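Last updated 3/14/24

# Handing a bench task over to the arms without upsetting the shift

These are the steps we use at Fliklow when a hand task at the Buveseck site moves to a two-arm bench. They are written for shift leads. The wiring and software side is in the Parsa setup notes and isn't repeated.

## Before you start

- Pick one task. Putting small parts away in drawers was our first and is still the easiest.
- Ask the people who do the task now to write down how they do it, including the bits that go wrong.
- Tell the whole shift which task is moving, when, and who will look after the bench. Do this at least two weeks ahead.
- Check that nobody's hours or grade depend on the task. If they do, stop and speak to the site office.

## Step 1: Try it in simulation

Build the bench in Ikska with the same furniture you have on the floor. Drawer depth and handle height matter most. Run the task 200 times and save the failures. Let the people from the shift watch some of the runs. Ours spotted that the arm was approaching the drawer from the side where they normally stand, and we moved the start position.

## Step 2: Share out the new work

The bench takes away the putting-away. It adds:

- loading parts at the start of a run
- clearing a stop
- checking drawers at the end
- filling in the fault sheet

Put a name against each of these on the rota. In our first month nobody was down for clearing stops, so whoever stood nearest got called over and fell behind on their own work.

## Step 3: Train in pairs

Allow around 32 minutes for each pair. Cover the stop button first, then restarting, then what to do with a dropped part. Each person should stop and restart the bench themselves before they sign the sheet.

Don't let anyone reach over the bench while a run is live, even to pick up a single part.

## Step 4: Run side by side

Keep the hand station open during the first 58 runs. Staff can switch back to it whenever they think the bench is holding things up, and they don't need to ask first. Write down each switch and the time.

## Step 5: Review with the shift

Hold the review in paid time. Bring the fault sheets and the rota. Ask what has got heavier as well as what has got lighter. Two things came up for us in March: more walking between benches, and less chance to talk. We moved the fault sheets closer to the hand station and put the short break back to its old time.

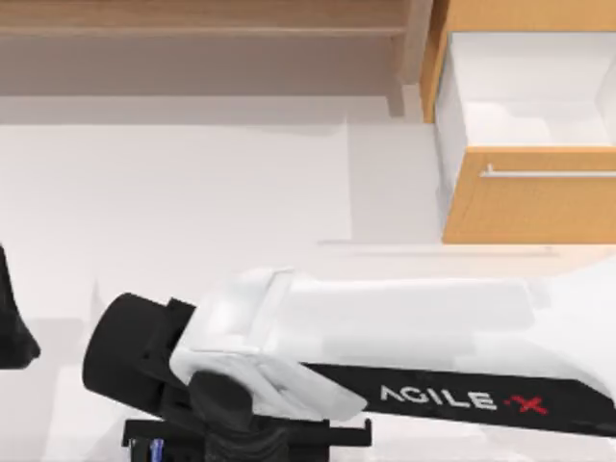

Can one person look after two benches at once?

Only after the side-by-side runs are finished, and only if someone else is on the rota to clear stops. Until then, keep one person to each bench.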